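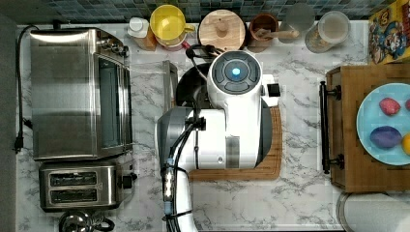

Ticket 162 concerns the clearance and cable rules in the Wesard bench procedure and how they apply to arms installed on domestic worktops. The reporting site, Hiltasik, asked whether its kitchen station may stay in service under the present wording. On review, the cables run along the outside of the arm and loop from the top of the joint, and a toaster oven, a two-slot toaster and a kettle share the counter with it. Section 10 of the procedure was written for bare benches and says nothing about household appliances.

Status: Open – awaiting site reply
Priority: 2
Category: Rules and good practice

Monday, 09:10. Request received from Hiltasik. No fault code was reported. The site states that its last inspection used the Wovance checklist, which has no entry for cable loops.

Monday, 11:45. First response. The site was asked to confirm the following before the next powered run:
– the full reach of the arm has been checked against every fixed and loose item on the counter;
– cable slack has been checked at both ends of travel;
– appliances within reach are unplugged and their leads secured;
– the stop button can be reached without leaning over the worktop.

Monday, 14:20. The site replied that reach had been checked at reduced speed, but that slack had been checked at one end of travel only. The second item remains outstanding.

Monday, 15:05. Hubmann, as maintenance contractor, advised that external cables should be looked over at the start of each shift and the result entered in the station log. The advice was accepted and forwarded to the site.

Interim ruling: the station may run at reduced speed with an operator present. Full speed is not permitted until the outstanding check is recorded. A proposed amendment to Section 10 has been raised separately as ticket 171.

Next action: Hiltasik to submit the completed slack check.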